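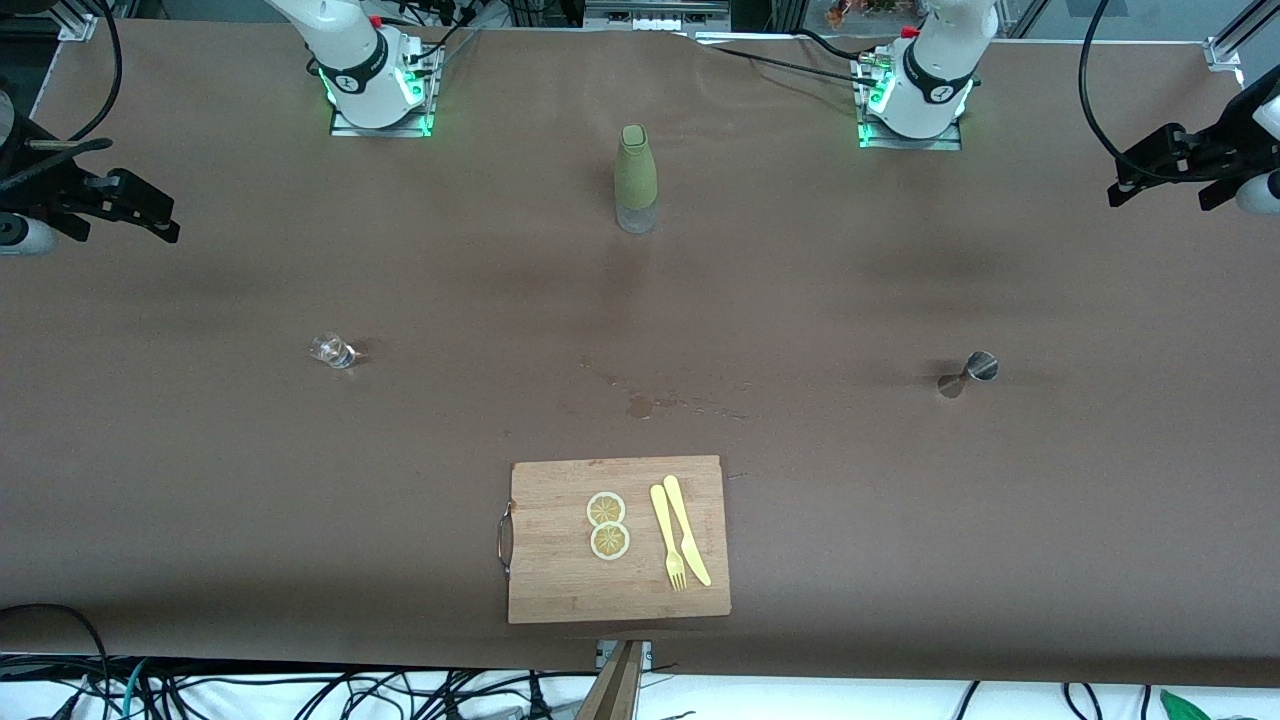 Foro de equipamiento -- Laboratorios y aulas técnicas
Tema: Presupuesto para una segunda célula bimanual (ejercicio próximo)

compras_lab
18 November 2023
Estimados compañeros:
La dirección del centro nos ha solicitado una propuesta para la adquisición de una segunda célula de dos brazos, destinada a tareas de cocina y servicio de mesa. Contamos con una oferta de Bostavora que comprende los dos brazos, las pinzas, la mesa y la puesta en marcha. La partida de consumibles y piezas de recambio no figura en ella. Agradeceríamos conocer el criterio de quienes ya hayan tramitado un expediente similar, en particular sobre los plazos y sobre el coste anual de mantenimiento.

tecnica_norte
En nuestro departamento se tramitó en mayo una compra equivalente. El importe de los brazos se ajustó a lo previsto. La desviación se produjo en el cableado, los soportes de cámara y la perfilería de aluminio, que se habían consignado como «varios». Recomiendo desglosar esas partidas desde el inicio y solicitar al menos 4 juegos de dedos de pinza de repuesto.

gestor_216
Discrepo en parte. Un desglose excesivo obliga a modificar el expediente cada vez que cambia una referencia. Nosotros agrupamos soportes y cables en un único lote adjudicado a Limus y no hubo incidencias.

tecnica_norte
Es una opción válida si el proveedor del lote asume la compatibilidad. En nuestro caso no la asumía, y los cables de prolongación hubo que pedirlos aparte.

compras_lab
Tomamos nota de ambas observaciones. ¿Qué cantidad anual reservan para el material de mesa? Nos referimos a papel kraft, tablas, vasos, cubiertos y alimentos frescos.

aula_procesos
Nosotros reservamos 200 euros por trimestre y resulta suficiente. El papel se sustituye con frecuencia cuando se trabaja con líquidos o con fruta cortada. Los cubiertos de plástico son económicos. El vidrio, en cambio, conviene adquirirlo en cajas. El último pedido a Zaki ascendió a casi 110 euros, con tablas de bambú incluidas.

gestor_216
Considero elevada esa cifra. Los alimentos pueden cargarse a la caja menor y no deberían figurar en el expediente de equipamiento.

aula_procesos
Depende de la normativa de cada centro. La intervención nos rechazó precisamente ese cargo por tratarse de un gasto recurrente -- desde entonces consta en el presupuesto ordinario.

seguridad_y_salud
Ruego que se incluya también la protección frente a salpicaduras. Si la tarea prevé líquidos, las regletas y los conectores deben quedar elevados del suelo o en canaleta cerrada. Esa modificación es más costosa una vez instalada la célula. Solicítese asimismo por escrito el grado de protección de las bases de los brazos.

compras_lab
La oferta de Bostavora no menciona el grado de protección. Se lo requeriremos. También hemos pedido precio a Wumusar, cuyo plazo de entrega es menor, si bien excluye la formación del personal.

tecnica_norte
No prescindiría de la formación. Sin ella, la célula permaneció varias semanas sin uso efectivo en nuestro caso.

gestor_216
En ese punto coincido. La formación debe contratarse con el equipo y no como servicio posterior.

compras_lab
Agradecemos las aportaciones. Remitiremos la propuesta con tres lotes: brazos y formación, estructura y cableado, y consumibles. Si alguien dispone de un pliego de prescripciones técnicas que pueda compartir, le rogamos que lo adjunte a este hilo.

aula_procesos
Adjuntaré el nuestro cuando retire los datos del adjudicatario.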